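Hamholm House Guide
Section 3: Trash, Bags and the Back Corridor

Welcome to what is probably the least glamorous part of your guide, and thank you for turning to it all the same. Mayuree Chaimongkol wrote the first version years ago for the old building on Chong Street, and I have kept as much of her good sense as I could while bringing the steps up to date for Hamholm. If you have lived in a shared house before, a lot of this will feel familiar, but please read it through once anyway, as we do a few things our own way.

3.1 What you will need

One large black bag with a tie strip for each bin. Bags are kept on the shelf under the sink, behind the dish soap.
A small black bag for the bathroom bin.
The key to the bin yard, which hangs by the back door on a green ribbon.
Shoes that cover your toes. I know it is tempting to pop out in slippers, but the yard is gritty and people do drop glass.

3.2 Taking out a full bag

1. Stop filling the bag while there is still a good hand's width of plastic above the trash. You will want that spare plastic later, believe me.

2. Press out the air gently with the flat of your hand. Don't lean on it or push down with your foot, however full it seems!

3. Lift the bag straight up out of the bin. If it sticks, tip the bin on its side and ease it out, or ask a housemate to hold the bin for you.

4. Gather the top, give it a couple of turns and tie it. A single firm knot will do for a bag of paper and wrappers. For kitchen trash, tie it twice.

5. Set the bag down on the corridor floor for a moment and take hold of it on both sides before you carry it any farther.

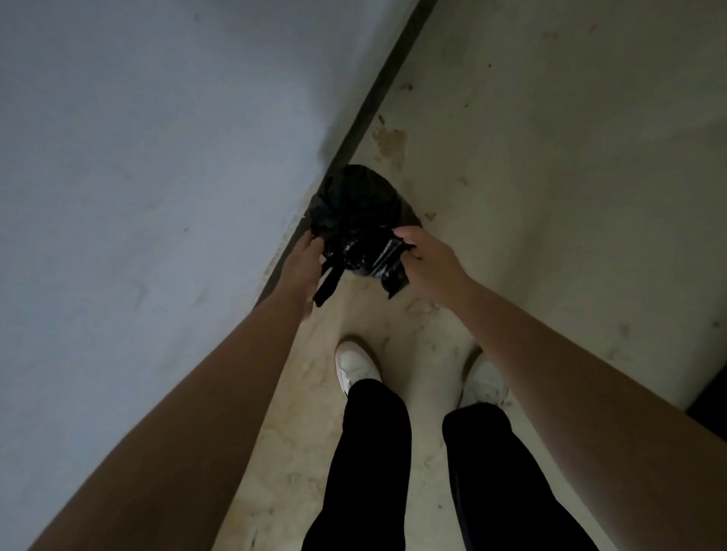

6. Have a quick feel of the weight. A bag that seems too heavy for one person should be split into two, and it is much nicer to find that out at your own door than halfway down the back steps.

7. Carry the bag a little away from your legs, and keep it off the ground the whole way. Dragging wears a hole in the bottom sooner than you would think.

8. Unlock the yard, put the bag in the bin marked Household, close the lid all the way and lock up again behind you.

CAUTION: Never reach into a tied bag to rescue something. Put on the rubber gloves, open the bag over newspaper and tip it out slowly. Kulap Khunthong once got her earring back this way, and it took her most of an evening, but she kept all her fingers in one piece.

CAUTION: Batteries, light bulbs and paint do not go in any black bag. Leave them in the Griltero box by the mailboxes and they will be taken away separately.

Note: The concrete in the corridor marks easily, and a good many of the marks are never going to come out. Please still wipe up a drip when it happens, with warm water and an old cloth. The bucket is in cupboard 118, next to the meters.

3.3 Bags that are only part full

This is where our house differs from a lot of others. A large bag holds 94 liters, and it seems a shame to send one off with three yogurt cups rattling around in the bottom of it. So, if your room bin has only a little dry trash in it:

1. Check that nothing in the bag is wet or smelly. If it is, tie it up and take it out as in 3.2.

2. Empty the dry trash into the kitchen bin, holding the small bag well down inside so that nothing floats off across the floor.

3. If the bag is still clean, shake it out and use it again. If it has torn or gone sticky, crumple it up, squeeze the air out of it, and throw it in after the rest.

4. Look behind the bin and along the baseboard for bits that missed. A dustpan hangs inside the broom closet, and it goes back there when you are done, please.

5. Switch off the light and leave the doorway clear. We all come through there with our arms full at one time or another. 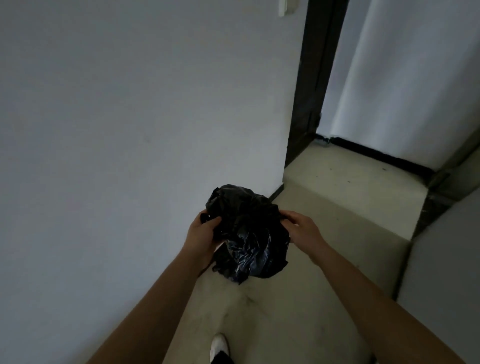

Can I leave a tied bag in the corridor overnight and take it out in the morning?

Please take it out the same evening. The corridor is narrow, it is our way out in an emergency, and a bag left sitting there can leak. If you are unwell or your hands are full, knock on a neighbor's door and ask for help.

3.4 Putting in a fresh bag

1. Wipe the inside of the bin and let it dry with the lid open for about 3 minutes.

2. Open the new bag with a good shake, then push the bottom corners down into the bin.

3. Fold the top edge over the rim all the way around, and tuck the tie strip to the outside where you can find it again.

Note: If you take the last bag from the shelf, write "bags" on the shopping list on the fridge. We buy ours with the monthly Gulanholm order, and back in February we ran out completely and were using grocery sacks for a week.

Section last updated 17 June 2025. Section 4 covers the laundry room and the drying lines.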